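Multiprises, rallonges et chargeurs : vous triez comment ?
Forum Maison et bricolage > Électricité > Rangement et matériel
Page 1 sur 1

pommedepin44
Bonjour à tous,
Nous déménageons en février et j'ai commencé par le pire, les câbles. J'ai sorti trois cartons du placard de l'entrée. Il y a des rallonges, des multiprises, des cordons d'alimentation sans appareil et des chargeurs de téléphones que nous n'avons plus depuis longtemps. Mon mari veut tout garder « au cas où ». Moi je voudrais arriver dans le nouveau logement avec une seule caisse.
Mes questions :
Au bout de combien d'années faut-il remplacer une multiprise ?
Est-ce que vous enroulez les câbles ou est-ce que vous les laissez en vrac ?
Où est-ce que vous déposez ce que vous jetez ?
Merci d'avance.

vieux_fusible
Bonjour. Pour les multiprises, l'âge compte moins que l'état. Je regarde si le plastique a jauni autour des alvéoles, si les fiches tiennent bien et si le cordon est souple à l'entrée du bloc. Dès qu'une fiche a du jeu, je jette. Un mauvais contact chauffe.
Vérifiez aussi la puissance maximale inscrite dessous. Si elle n'est plus lisible, je jette également.

tartinette
Je fais une caisse par famille : les multiprises d'un côté, les cordons de l'autre, et une petite boîte pour les chargeurs. Bacs en plastique translucide, on voit à peu près ce qu'il y a dedans sans ouvrir. J'ai pris les miens chez Bistico, ils s'empilent correctement mais les couvercles se déforment.

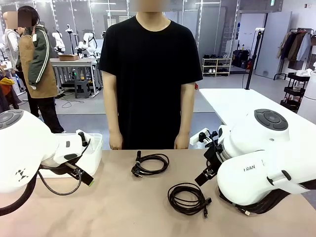
Multiprise et bac translucide, avant le tri.

Je vide tout sur une table, je range par type, et ensuite seulement je décide. Si je décide au fur et à mesure, je garde tout.

pommedepin44
Merci tartinette. Quelle taille, les bacs ? J'ai peur qu'un grand bac redevienne un fourre-tout.

tartinette
Des moyens, de quoi mettre une quinzaine de cordons. Au-delà on ne retrouve plus rien.

Graltik_fan
Pas d'accord avec les bacs. Chez moi tout est accroché sur un panneau perforé dans le garage. Chaque câble a son crochet, on voit tout de suite ce qui manque et il n'y a jamais de nœuds. Le panneau Graltik m'a coûté plus de 200 euros avec les crochets, mais c'est fait pour vingt ans.

vieux_fusible
200 euros pour accrocher des rallonges à 10 euros, il faut aimer. Et dans un appartement sans garage, on le met où ?

Graltik_fan
Dans un placard, derrière la porte. Le modèle étroit passe très bien. Chacun fait ce qu'il veut, je donne mon expérience.

kerouan
Pour la question de l'enroulage : jamais autour du coude. Le câble prend une torsion et il finit par s'abîmer à l'intérieur. Il faut faire des boucles souples, en alternant une boucle dessus et une boucle dessous. C'est la méthode des techniciens de spectacle. Un peu pénible au début, ensuite la main le fait seule.
Pour tenir les boucles, une attache auto-agrippante suffit. Pas d'élastique, ça sèche et ça colle à la gaine. Pas de fil de fer plastifié non plus si on serre fort. 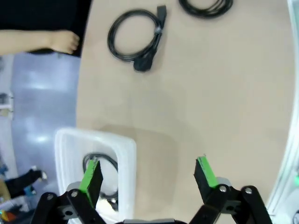
Le diamètre des boucles dépend de la section. Pour un cordon d'ordinateur, je fais à peu près la largeur de la main. Pour une rallonge de jardin, c'est plutôt la longueur de l'avant-bras. Si le câble résiste, c'est que la boucle est trop petite. Et on ne range pas un câble qui sort du froid, on le laisse d'abord revenir à température.

lulu_des_bois
La méthode dessus-dessous pour un chargeur de téléphone, c'est beaucoup d'efforts pour pas grand-chose. Je plie en trois, une attache, terminé. Mes chargeurs tiennent aussi longtemps que ceux des autres.

kerouan
Pour un chargeur court, si vous voulez. Je parlais surtout des rallonges.

pommedepin44
J'ai commencé hier soir. J'ai compté, vu que mon mari ne me croyait pas : 113 câbles et cordons en tout, multiprises comprises. Il a accepté d'en jeter la moitié.
Par contre, je ne sais pas quoi faire des cordons d'alimentation noirs, ceux avec la prise trapèze au bout. J'en ai une collection. Ils sont tous pareils ?

vieux_fusible
Même forme, mais pas forcément la même section. C'est marqué sur la gaine, il faut une bonne lampe. Gardez-en deux ou trois avec la plus grosse section et débarrassez-vous du reste.

tartinette
Pareil. J'en ai gardé trois et ils n'ont pas bougé depuis.
Pour ceux qui restent en vrac, il faut les démêler un par un en partant de la fiche, sans tirer sur la boule. Chez moi c'est le bac qui prend le plus de temps.
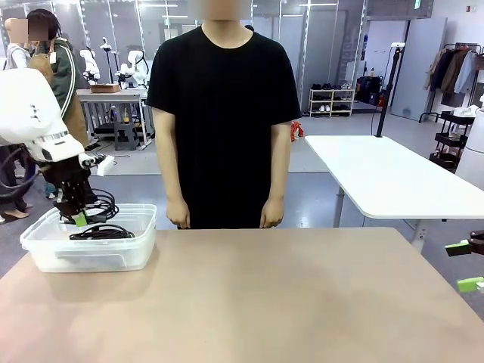

Le bac des câbles noirs, encore emmêlés.

Je colle ensuite une étiquette près de la fiche avec le nom de l'appareil. Les étiquettes Votari se décollent au bout d'un an, je suis passée au ruban de peintre et au feutre.

lulu_des_bois
Le ruban de peintre laisse des traces si on l'oublie trop longtemps.

tartinette
Pas sur les miens, mais je les change assez souvent.

kerouan
Pour jeter : déchetterie, ou le bac de reprise à l'entrée des grandes surfaces de bricolage. Les câbles vont avec les petits appareils électriques. Surtout pas dans la poubelle jaune.

Graltik_fan
Chez nous le magasin Munro les reprend à l'accueil, même sans achat.

pommedepin44
Très bien, j'irai samedi ou un autre jour où la déchetterie ouvre tôt. Il me reste les rallonges du jardin. Il y en a une dont la gaine est un peu fendue près de la fiche. On peut mettre du ruban isolant ?

vieux_fusible
Non. Soit vous coupez avant la fente et vous remontez une fiche neuve, soit vous jetez. Pour l'extérieur, je jetterais.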